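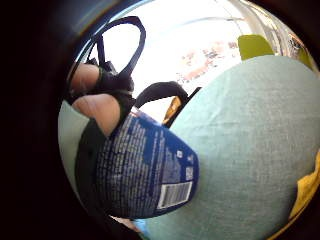
# Returns and refunds: common questions

**How long do I have to send something back?**

You have 27 days from the date of delivery. Orders placed in December can be returned until the end of January.

**Do I need the original box?**

No. Any sturdy box will do, as long as the item can't move around inside it. Please leave the product's own packaging on, including the label and the barcode. We can't restock an item if the barcode has been peeled off or written over.

**Where do I find my order number?**

It's at the top of the packing slip and in the subject line of your confirmation email. If you checked out as a guest and deleted the email, write to us with the name and zip code on the order.

**Can I return something I've opened?**

It depends on what it is:

- Kitchen and home goods: yes, if unused.
- Food, vitamins and skin care: only if the seal is unbroken.
- Miah range gift sets: yes, but the set has to be complete. We don't refund single pieces.
- Clearance items: no, unless they arrived damaged.

**Who pays for return shipping?**

You do, unless we made a mistake or the item arrived broken. In those cases we email you a prepaid label. Print it and tape it flat on the largest side of the box – clear tape over the barcode is fine, colored tape is not.

**Where do returns go?**

Everything goes to our Hornness warehouse. The Brornomthorpe store takes returns of online orders at the front counter, but it can't give cash for them. The money goes back to the card you used.

**When will I get my refund?**

We process returns within 2 working days of receiving them. Your bank may take a few more days to show the payment. Orders over $875 are checked by a second person, so allow an extra day.

**I bought a Tokesari product from another store. Can you take it back?**

No, you'll need to go to the store that sold it to you.

**Can I swap an item for a different size or color?**

We don't do direct swaps. Return the first item and place a new order. If the one you want is low in stock, order it first.

**My package never arrived. What now?**

Check the tracking page, then ask at your local post office. If there has been no update for 19 days, we treat the package as lost and send a replacement or a refund – your choice.

**Can I cancel before it ships?**

Yes, up to 4 p.m. on the day you order. After that, please wait for delivery and use the return form.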